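Speaker notes, Friday session: Unpacking produce at home
Speaker: Lleucu Jenkins

Slide 4. Storage starts at the counter. Move fruit out of the shopping bag and into a basket with open sides — air gets in at the walls. Plenwood survey: 1,812 households, 196 with a fixed place for bags. Pause for questions.
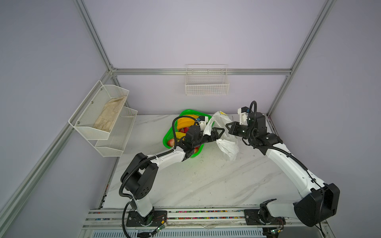
Should fruit be washed before it goes in the basket? Wash it just before eating; damp skins spoil sooner.

Slide 5. Bags. Flatten, fold in thirds lengthwise, store in one place. Keep 2 for the next trip. Mention Amparo Guzmán's handout.

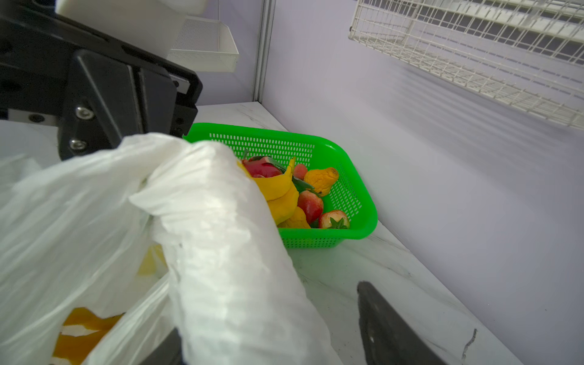
A bag left twisted takes more drawer space than a folded one. Hand over to Urs Nägeli for slide 6, refrigerator drawers.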